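Roupa que seca dentro de casa: o que aprendi num inverno inteiro de chuva

Escrevo isto com duas camisolas vestidas e a janela entreaberta, já vão perceber porquê.
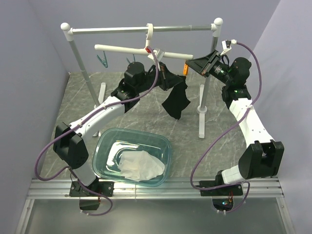

Então quanto tempo demora a roupa a secar dentro de casa no inverno? No meu caso, um dia inteiro para t-shirts e camisas, dois dias para calças de ganga e toalhas, e isto se a máquina tiver centrifugado a sério. Com a roupa encharcada e a porta do quarto fechada, contem com mais uma noite e com aquele cheirinho a cave que toda a gente conhece.

Mudei-me para este apartamento em fevereiro, o que foi logo uma bela maneira de começar. Quem mo mostrou falou muito da luz, falou dos armários da cozinha, e quando perguntei onde se estendia a roupa fez um gesto vago na direção do corredor. Não há varanda. Há um estendal do lado de fora da janela da cozinha, com duas cordas, virado a norte, por baixo do ar condicionado do vizinho de cima que pinga o ano inteiro. Usei-o uma vez. Lavei tudo outra vez.

Na casa dos meus pais estendia-se no quintal e pronto, ao fim da tarde ia-se buscar. A minha mãe tinha (tem!) teorias sobre molas, sobre a ordem das peças na corda, sobre meias aos pares. Eu ria-me muito disso tudo e agora dou por mim a telefonar-lhe às nove da noite para perguntar se as camisolas de lã se penduram ou se deitam. Deitam-se, em cima de uma toalha, e vira-se a toalha a meio. Pendurei uma bem boa, da Brotolmont, antes de fazer essa chamada e agora chega-me quase aos joelhos. Durmo com ela.

O primeiro erro que cometi foi meter tudo no quarto mais pequeno com o aquecedor ligado e a porta fechada. Parecia-me lógico, calor seca roupa, não é? Pois, só que a água tem de ir para algum lado e foi toda para a parede atrás da cómoda. Quando puxei a cómoda para a frente, em abril, estava lá um mapa-múndi de bolor. Passei uma manhã a esfregar e fiquei com os olhos a arder até à hora de jantar. Desde então abro a janela dez minutos de manhã e outros dez antes de me deitar, mesmo com frio, mesmo a resmungar.

Depois disso comprei um desumidificador, em segunda mão, marca Dixit, a um senhor que estava a mudar de casa e que mo entregou embrulhado num cobertor. Custou-me 80 euros e faz um barulho de frigorífico constipado, mas que diferença! Na primeira noite tirei de lá um depósito cheio até cima e fiquei a olhar para aquilo com um certo horror, a pensar que andava a respirar aquela água toda. Ponho-o a trabalhar no corredor, com a roupa de um lado e a porta da casa de banho fechada, e de manhã as camisas estão prontas a passar (ou a não passar, no meu caso).

A minha amiga Kanyarat Mahawong, que cresceu num sítio muito mais húmido do que este, veio cá jantar, olhou para o meu corredor e começou a mudar-me as peças de lugar sem pedir licença. Eu tinha tudo encostadinho, a aproveitar cada centímetro. Ela deixou um palmo entre cada coisa, pôs as calças penduradas pela cintura, abertas, com os bolsos virados do avesso, e passou as camisas todas para cabides. O jantar arrefeceu um bocado, mas as calças secaram nessa mesma noite e parte do dia seguinte, quando antes me ficavam sempre com as costuras molhadas. Claro que com tanto espaço entre peças cabe menos roupa, e tive de passar a lavar menos de cada vez. Faço uma máquina pequena a meio da semana e outra no fim, em vez daquela montanha única que me ocupava a casa toda.

Ah, e a centrifugação! Vivi anos a usar o programa que já vinha escolhido na máquina sem nunca olhar para o botão do lado. Estava no mínimo. Agora centrifugo as toalhas e os lençóis no máximo, e às vezes faço uma segunda centrifugação só para as toalhas, que saem de lá quase leves. As camisas não, que ficam com rugas que não há ferro que tire, essas vão numa velocidade mais baixa e sacudo-as bem antes de pendurar. Sacudir com força, daquelas de fazer estalo. Os vizinhos de baixo devem achar que treino toureio.

O que ainda não resolvi foram os lençóis. O de baixo, com elástico, é o meu inimigo pessoal. Já experimentei por cima da porta (ficou com uma risca de pó), nas costas de duas cadeiras (o gato achou que era uma tenda) e no varão do duche, que é onde tenho ficado, dobrado ao meio e virado a meio do dia. Se alguém tiver uma ideia melhor, por favor, a caixa de comentários está aberta e eu leio tudo.

E a secadora? Já me perguntaram isso umas quantas vezes. Não tenho onde a pôr, a não ser em cima da máquina de lavar, e aí deixava de abrir o armário onde guardo os tachos. Fui à lavandaria self-service ao fundo da rua com o edredão, correu lindamente, e vou continuar a ir com o edredão. Para o resto acho um bocado triste ficar sentada a ver as minhas meias às voltas, embora tenha conhecido lá uma senhora muito simpática que me ensinou a pôr uma toalha seca no tambor, junto com as coisas molhadas, para acelerar.

Por agora está a chover outra vez, tenho três camisas no corredor e o Dixit a ressonar. Para a próxima conto-vos a história das nódoas de açafrão na toalha de mesa da minha avó, que ainda vai a meio e não sei se acaba bem.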